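Chapter 2
Putting It to the Vote: How Talent Shows Count an Audience

What you will learn
How a live vote is opened, closed and checked
Why a show adds a judges' score to the public one
How to plan a small contest of your own

Think back to the last time you shouted at a television. There's a fair chance a singer you loved had just been sent home! That rush of feeling is what this chapter is about, because a talent show with voting is a wonderful thing to study. It is part concert, part election and part maths lesson, and it all has to be finished before the late news.

We'll follow one show most of the way through. Blackwood was a regional singing contest that ran for two series, made in a converted grain hall at Wornunden. The final went out live in July. Its producer, Elie Semaan, had come from radio, where listeners rang in and somebody wrote their choices on a pad. For Blackwood he wanted the same closeness with a much bigger crowd, and the first live show drew over 3000 votes in a single evening.

The lines opened after the last song and shut at 9.40 pm. Viewers could vote by text or through a phone app called Zivstead, and each phone number was allowed one vote per act. A separate company, Drotex, did the counting and passed the result to the presenter in a sealed envelope (yes, a real paper one).

Now for the part students always argue over. The public vote made up half the final score and the judges made up the other half. Suppose a hall holds 1000 people and most of them come from the same town as one of the singers. Should that singer win? Some of you will say of course, that's what a vote is for. Others will want the judges to even things up. Keep hold of your first answer, as we'll come back to it in section 2.4, where a tie throws everything into the air.

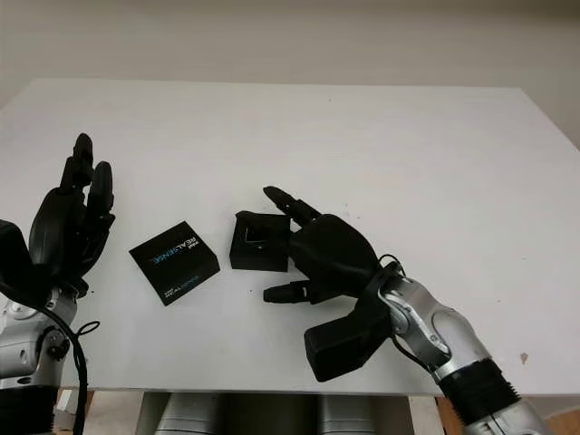

Figure 2.1 Two black robotic hands and two small black boxes on a white tabletop.

Key words
Voting window: the time between the lines opening and closing.
Weighting: how much each part of a score counts towards the total.
Split vote: when fans of similar acts divide their support and a third act slips past them both.

Before you read on
Pick a contest you know well, on television or at school. Write down who votes, when they vote and who does the counting. Then swap with a partner and try to find a way of cheating in theirs. Be as sneaky as you like!

2.1 Opening the lines

The simplest rule is to let people vote only when every act has performed. It sounds obvious, but plenty of shows open their lines at the very start of the evening, and the order of singing then matters a great deal.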